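Dimo 11월 공개 시연 참관 기록: 손에 쥔 그리퍼로 검은 옷감 다루기

Dimo 작업팀이 11월 공개 시연을 열었다. 참관 인원은 28명, 시작 시각은 오전 10시였다. 주제는 침구 위에 놓인 의류를 사람이 핸드헬드 그리퍼로 집고 옮기는 작업이며, 여기서 얻은 기록을 양팔 로봇의 동작 학습에 쓰는 과정까지 설명이 이어졌다. 진행은 크레시미르 레카(Krešimir Leka)가 맡았고, 질의응답에는 브른두샤 일리에(Brândușa Ilie)가 함께 나왔다.

팀은 현재 의류 조작 기록 399건을 보유하고 있다. 건당 길이는 일정하지 않다. 한 번에 집어 옮기고 끝나는 기록이 있고, 같은 옷을 여러 차례 고쳐 잡는 기록도 있다. 레카는 길이를 맞추기 위해 중간 동작을 잘라내지 않는다고 설명했다. 고쳐 잡는 동작이 빠지면 첫 파지가 어긋났을 때 로봇이 참고할 자료가 남지 않는다는 것이다.

시연 대상은 검은색 옷감이었다. 어두운 천은 접힌 선과 가장자리의 명암 차이가 작아 손목 높이의 카메라로는 형태를 잡기 어렵다. 반면 바탕의 초록·흰색 체크 이불은 동물과 잎 그림, 글자가 빽빽하게 들어가 있어 특징점이 과도하게 검출된다. 대상에는 정보가 적고 배경에는 정보가 많은 조합이다. 단색 작업대에서 얻은 인식 설정을 그대로 적용하면 옷감의 경계보다 이불 무늬에 먼저 반응한다고 한다.

그리퍼의 두 팔 끝에는 파란 패드가 달려 있고, 옷감은 그 사이에 놓인다. 패드와 천의 접촉 위치는 영상으로 확인하며, 힘 센서 값은 이번 기록에 포함하지 않았다.
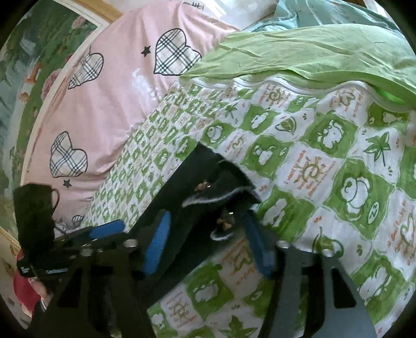

파지와 들어 올리기

두 번째 설명은 천을 바닥에서 띄운 상태를 다루었다. 옷감은 들린 뒤에도 모양이 고정되지 않는다. 한쪽 끝을 잡으면 나머지 부분이 처지고, 처진 부분이 반대쪽 그리퍼의 접근 경로를 가린다. 와이어무 러독(Wiremu Ruddock)은 이 구간에서 두 장치의 간격이 가장 자주 바뀐다고 했다. 팀은 간격의 목표값을 따로 정하지 않고 작업자의 판단에 맡긴다. 대신 작업자마다 습관이 다르므로 한 사람의 기록이 전체에서 큰 비중을 차지하지 않도록 배정을 나눈다. 현재 기록 작업에 참여하는 사람은 8명이다.

카메라 시점이 손과 함께 움직인다는 점도 언급되었다. 천장에 고정한 카메라와 달리 배경이 계속 기울고 회전한다. 러독은 자세 추정에 체크무늬가 도움이 되는지 묻는 질문에, 평평한 면에서는 그렇지만 이불이 휘거나 접히면 격자 간격이 달라져 기준으로 쓰기 어렵다고 답했다. 벽이나 창틀처럼 변형되지 않는 구조물이 시야에 들어올 때 추정이 더 안정적이라고 한다.

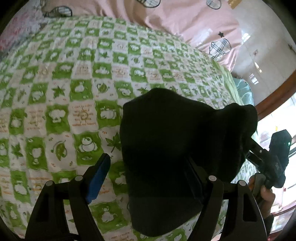 체크무늬 침구 위에서 검은 천의 오른쪽 끝을 클램프 팔로 든 모습. 앞쪽은 벌어진 그리퍼 손가락.

질의응답

랑이 머드그웨이(Rangi Mudgway)는 실패한 파지를 어떻게 분류하는지 물었다. 일리에에 따르면 팀은 '미끄러짐', '겹쳐 잡음', '바탕천 동반'의 세 항목을 쓴다. 바탕천 동반은 옷과 함께 이불까지 집은 경우를 말한다. 침구 작업에서는 이 항목이 가장 많고, 지금까지 36건이 표시되었다. 표시된 기록은 삭제하지 않고 별도 묶음으로 보관한다.

티부르시오 로블레스(Tiburcio Robles)는 옷의 금속 부속이 파지에 미치는 영향을 물었다. 팀은 단추나 리벳이 있는 부위를 피하도록 지시하지 않는다. 다만 단단한 부속이 패드에 닿으면 주변 천이 덜 눌리므로, 해당 기록에는 메모를 붙인다. 패드 마모에 관한 수치는 아직 정리되지 않았다.

로봇으로 옮긴 뒤의 성공률은 이번 시연에서 공개하지 않았다. 레카는 침구 조건의 평가 절차가 확정되지 않았다고만 답했다. 바탕천을 단색으로 바꾼 비교 기록은 다음 단계에서 추가할 예정이며, 분류 항목의 정의서는 참관 신청 때 적은 주소로 발송된다.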